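Can a Machine Do My Chores Yet?
Final report, Intro to Automation
By Selina Bachmann
April 10, 2022

Why I picked this

I hate folding laundry. My roommates hate it too, and last November we let the clean pile on the couch get so tall that a sock fell off it into somebody's soup. So when Mr. Sakai said we could pick any chore and ask whether a machine is ready to take it over, I already knew mine (sorry to everyone who had to hear me talk about puffer jackets for a whole semester!).

What I did

I read whatever I could find on cloth handling, then asked 30 people in my dorm which chore they'd give away first. Laundry won, with dishes close behind. I also made a difficulty scale from 1 to 7, where a dish towel is a 1 and a fitted sheet is a 7. A puffer jacket got a 6 from me. It's slippery, it's full of air, and the sleeves go wherever they want.

Folding a jacket on a bed

A towel on a bare table is the easy version. A bed is harder, with soft stuff under the jacket and patterns all over the place. In all four pictures there's a gripper with two black fingers and blue pads, and a green puffer.
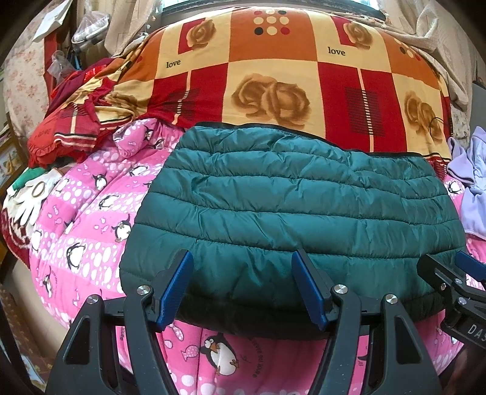
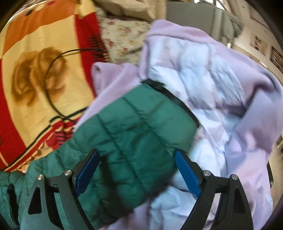 A sleeve between the pads, with paler clothes right next to it.
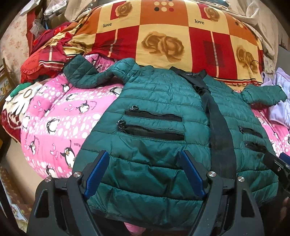 Spread out with the front up, pockets and collar showing.

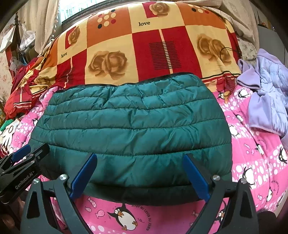

Folded into a rough rectangle.

What I think now

My answer is "not yet, but ask me again." Picking up one piece of fabric seems doable to me. Knowing which layer you've got hold of is the part I'd worry about, especially with a sleeve lying on top of another jacket. Mr. Sakai (first name Tsutomu, he wants it in the credits) thinks I'm being too gloomy and gave my draft an 83 partly for that. I did soften the ending a little. I still wouldn't hand over my good coat.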